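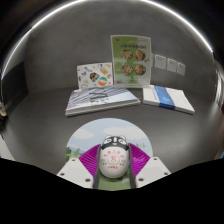
Right, compression socks. If you've read anything else on this page you'll know I spend most of my working life on my feet (nights, surgical ward, the long corridor at Nenport), and I go through a fair few pairs. They're not cheap either, so over the years I've worked out how to make them last, and I get asked for this often enough that I'm finally typing it up.

Wash them before you wear them the first time. New ones have a sort of slippery finish on them and mine always slid down behind the knee until they'd had a wash.

Cool water, mild liquid soap, no fabric softener. Softener is murder on elastic! I killed a lovely grey pair that way in about a month and blamed the shop. If you use the machine, pop them in a mesh bag, zip it up and turn the socks inside out so the fluffy bits don't get trapped in the heel.

Don't wring them. Lay them flat on a towel, roll the towel up like a Swiss roll and lean on it. Then hang them over the airer by the middle, away from the heater. Pegging them by the toe stretches the foot, and then you've got a wrinkle under your arch at three in the morning and no chance to fix it.

Getting them on is the other half of it. Despina Obradović, who trained me, taught me to wear rubber washing-up gloves for this and I thought she was having me on. Try it. The gloves grip the fabric so you can smooth it up your leg bit by bit, and you don't put a fingernail through it. Turn the sock inside out down to the heel, get your foot in properly, then work upwards. Never fold the top over if it's too long, it digs in. You want a different size.

I keep 5 pairs going and rotate them, with one spare in my locker next to the muesli bars. Write the month you started on the label in laundry marker. Once they go on easily they've had it, and mine become gardening socks.

If you've got diabetes or dodgy circulation, have a chat with your doctor or pharmacist before you buy any, and get measured in the morning before your ankles puff up.

Next up is getting pen out of scrub pockets, once I've had some sleep.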